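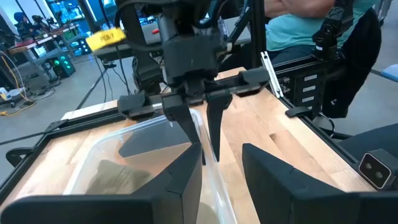

23 Jul 2025
Elldale, workshop notebook
Prirkow two-arm kit on trial, second entry

Continued from the first entry, which has the unpacking list and the mounting of the arms. I do not repeat it. The question for this week is still the same: do we buy the Prirkow kit with the sorting package, do we buy only the arms and write the sorting ourselves, or do we send everything back and ask Faltgate for a new quotation.

State of the bench in the morning. Both arms homed without error. The left arm made the clicking sound in the shoulder again when it was cold, and after the warm-up routine the sound was gone. I wrote this to Prirkow already in the first week and they answered that it is the brake and it is normal. I would like to have this in the manual and not only in an e-mail.

Calibration of the wrist cameras took 12 minutes for both sides, with the printed board. The brochure says this is done once. In our case it was needed again after the power was off during the night, so either the values are not saved or I save them in a wrong way. To ask.

Task for today

Headwear from the open table into the three containers: clear in the middle, orange on the right side, and the green-blue one on the left. The sorting package calls them A, B and C, and it counts them from the left as seen from the operator screen, which is not the same as from where I stand. I lost some time with this. I have now put the letters on the screen itself with a marker (it can be wiped off).

We chose hats and caps on purpose. Prirkow shows in their own material mostly boxes and bottles. Our customer at Jalali returns desk has soft goods, and a cap is a good middle case: the brim is stiff, the crown is soft, and it never lies twice in the same way.

Run of the morning: 48 picks, mixed order, default speed. Notes during the run, copied from the loose sheet:

— Black caps on the light table: found every time by the cameras. No complaint here.
— Two black caps which touch each other: the package sees one large object and tries to grip in the middle, that means between them. This is a real fault for us.
— Cap with the brim towards the arm: good grip, clean lift.
— Cap with the brim away from the arm: the fingers take the crown, the fabric slides, and often the cap turns on the way to the container.
— Fingers touch the rim of a container when they open too wide over it. The opening width can be limited in the settings, page "End tool", but the limit is for all places and not per container.
— Clear container: the depth picture has holes where the plastic is. The arm goes slower there, and I think it is a safety behaviour, but I found no sentence about it.

Result of the run. In 12 picks I had to help by hand or to restart the step. In 6 of those the cause was the two-caps-as-one problem, and the others were sliding fabric. With boxes in the first week I had to help only 2 times in a run of the same length, so the difference comes from the material and I do not blame the arms.

About how the piece lies after the drop. Prirkow counts a pick as good when the object is inside the container. For Jalali this is not enough, they want the label side to be reachable by a person afterwards. The olive one in the clear container is a good discussion case. By the supplier's rule it is a success. By the rule of our customer I would not sign it, with the fabric folded over itself like this. 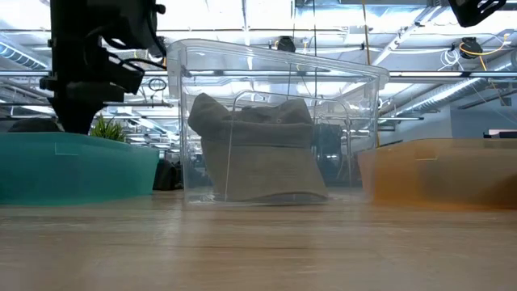 Shona Ogilvie does not agree with me on the rule. She says that Jalali wrote "inside and not hanging over the rim" in the March specification, and that the sentence about the label side was only spoken in a call. If we test against a wish which is on no paper, we will refuse every kit on the market, and the Faltgate one would fail in the same manner. She wants two columns in the results table, one for the written rule and one for the spoken rule, and the decision should be made on the first column.

I have now made the two columns. I keep my opinion, but it is fair that the numbers can be read in both ways. Somebody has to ask Jalali for the sentence in writing. I will do it.

Changes after lunch

Speed down to the "careful" preset. Grip force one step lower, with the thin rubber pads from the kit box. The pads are glued with tape, and one pad came loose in the first minutes. I cleaned the finger with alcohol and pressed a new one on, and it held until the evening. There are few spare pads in the box and I do not see them in the price list.

Then I tried the mode where one arm holds the container side and the other arm places. It is the feature which Prirkow advertises the most. To be exact, it is two separate programs which wait for each other, and if one stops with an error the other waits for ever without a message. There should be a time limit. In the log file it is visible, on the operator screen not.

Teaching by hand is the best part of the kit. You hold the arm at the forearm, press the button, move it, and the path is stored. A colleague with no training made a usable path at the first try. I write this here clearly because most of my entry is complaints and I do not want to give a wrong picture of the product.

The layout for the afternoon is with caps also at the back edge of the table and one in front on the left, so that both arms must reach far and also near. The back edge is at the limit of reach for the right arm when the wrist is vertical. With a tilted wrist it goes, but then its camera looks at the frame and the position is less exact.

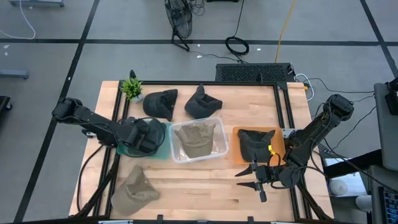 Open points for Prirkow

1. Calibration values after power off: where are they stored, and is there a save command?
2. Separate opening width for each container.
3. Objects of the same colour which touch: is there a newer version of the package, and is it included in the trial?
4. Time limit when one arm waits for the other.
5. Price and part number of the rubber pads.
6. The brake sound, please in the manual.

Open points for us

Write to Jalali about the label side (me).
Ask Faltgate if their sorting software can be licensed without their arms. Shona has the contact.
Repeat the morning run with the careful preset and the same order of pieces. The order is in the shared folder, file name begins with "hats".
Put the marker letters on a proper label before somebody cleans the screen.

My feeling at this moment, not a decision: arms yes, sorting package only if point 3 is answered well. The bench stays set up until the repeat run is finished, please do not move the containers. Their positions are stored in the program, and a shift of the clear one by a finger's width is already enough to stop it.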